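**Old workstation, new job. Thread.**

Cleaning out the shop in Fliltotberg this month and the tower under the label bench finally gets its turn. It runs the Leitner label cutter. It has run the Leitner label cutter since before I bought the place.

---

It's a proper workstation, the kind offices leased and then sold by the pallet. Heavy steel side, big board, more slots than I will ever fill. I paid $30 for it from a surplus seller in Dorkberg and it came with a keyboard I still use.

---

The problem: it started taking forever to boot in May. Then it shut itself off in the middle of a job. Then it did it again with a customer standing there.

---

The cutter talks through an old PCI card. That is the whole reason I haven't replaced the computer. New boards mostly don't have the slot, and the adapter I tried last year never got recognized. So the tower stays and I fix what I can.

---

Plan:

- clean it out
- new clock battery
- add memory
- swap the hard drive for a 64 GB SSD I already have
- check the fans
- put it somewhere that isn't the floor

---

The floor was a bad idea from the start. The label cutter makes a fine paper dust that goes everywhere, and the tower sat right under it with its front intake pointed at the chair. I knew this. I still left it there.

---

Copied the job files off first. Kumus, which is the layout program, keeps them in three different folders depending on which version made them. If you use the old Kumus, look inside the program folder too. Mine had a whole set of customer templates in there that never showed up under documents.

---

Also wrote down the port settings for the cutter by hand, on paper, and taped the paper to the wall. I have a photo of them as well. The paper is the one I'll look at.

---

Unplugged everything, held the power button down for a few seconds, laid the tower on its side on the bench. Side panel came off with a latch. I wish every case did that.

---

There was a lot of dust. Gray felt on the front intake, gray felt between the fins of the heat sink. I took it outside for the first pass. Soft brush, then canned air in short bursts, and a finger on the fan blades so they don't spin up.

---

Do not use the shop vac nozzle right on the board. I used to, and I got away with it, but the static thing is real and the nozzle also eats small jumpers. I spent an evening once going through a vac bag.

---

One thing I like about this generation of machine is the color coding. The plastic latches over the expansion slots are blue, and blue means you're allowed to touch it. You can get a card out without hunting for a screwdriver.

---

It's slower work around the rear grille. The mesh back there is fine enough that dust packs into the holes and the air can just doesn't move it. A dry paintbrush from the inside, tapping outward, did it. Same for the vented slot covers. They have rows of little rectangular holes and each one had a plug of lint in it.

---

I took the slot covers to the sink, washed them with dish soap and left them on a towel overnight. They're just metal. Light comes through them now.

---

Clock battery next. It was dead flat. That explains why it thought it was New Year's every time the power went out, and maybe some of the slow booting. Coin cell, a couple of bucks at the drugstore. Slide the clip, pop the old one, new one in with the writing facing up.

---

Memory. It had 2 sticks in it and room for more. I had a matching pair in the parts drawer from a dead machine of the same model. Pressed them in until both clips closed. The first time I only got one clip to close and it beeped at me, so check both ends.

---

Drive. The SSD is small but this computer does one thing. Windows, Kumus, the cutter driver, the job folders. I cloned the old drive over a USB adapter and had to delete a pile of old updates to make it fit. The clone took 2 hours. I ate lunch and sorted vinyl.

---

The SSD doesn't fit the drive cage without a bracket and I didn't have one. It's held in with double-sided foam tape. It weighs nothing and has no moving parts, so I'm fine with that. Do not do this with a spinning drive.

---

Fans. The one on the processor is good. The case fan had a tick in it when you turned it by hand, and once it was running on the bench the tick became a rattle. I'm pretty sure that's the shutdown problem, or half of it. The other half was the felt.

---

Ordered a replacement case fan. Check the plug before you order. Workstation makers liked to use their own connectors, and a standard fan may fit the screw holes perfectly and have nowhere to plug in. I moved the old connector onto the new fan's wires. Solder, heat shrink, done in ten minutes.

---

Cables. I left the routing the way the factory had it. The main power bundle is in a black braided sleeve and follows the side wall down along the board, out of the way of everything, and I wasn't going to improve on that. I only pressed the big white connector to make sure it was seated.

---

The thin twisted red and black pair is the one I always catch with my sleeve. It hangs across the board on a long diagonal. I thought about tying it back and then didn't want to put tension on it. Left it alone.

---

The PCI card got a wipe on the edge contacts with alcohol on a lint-free cloth. The slot got air only. It's the long white one, easy to tell from the others. Don't put anything wet in a slot.

---

First boot on the bench: clock wrong, beep, message about the memory amount changing. All normal. Set the clock, saved, restarted.

---

Second boot went straight to the desktop. I had gotten used to turning it on and then going to make coffee. It was up before I had the lid off the can.

---

Test job was a sheet of jar labels, the oval ones, the ones with the tight inside corner that always shows a bad blade. Cut clean. Ran the same sheet three more times and kept a hand near the exhaust. Warm, nothing worse.

---

Some questions from the replies so far:

**Why not virtualize it?** The card. The driver wants real hardware.

**Why not a newer cutter?** Because I priced one.

**Is it online?** No. Files go over on a stick. It hasn't been on a network in years and it isn't going to be.

---

The new spot is a shelf at elbow height, on the far side of the bench from the cutter. I cut a piece of furnace filter to go over the front intake. It's held on with small magnets and I can pull it off and shake it out. I'm going to do that on the first of every month and I put it on the wall calendar so I have to look at it.

---

I'm keeping the old hard drive in a labeled bag with the cutter settings written on the front. If the SSD dies I can be back up the same afternoon. The old fan went in the trash.

---

If you have one of these running something important, open it up this weekend. You don't need to replace a thing. Get the dust out, look at the fans, change the coin cell. Mine needed it years ago.
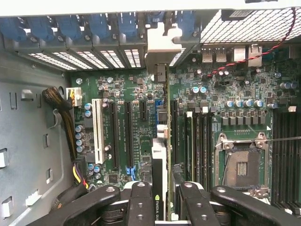 Still to do: a longer cable from the cutter to the new shelf. The old one reaches, but only if I move the bench over by a hand's width, and the bench is bolted down. I've got one on order and the tower is on a milk crate until it comes.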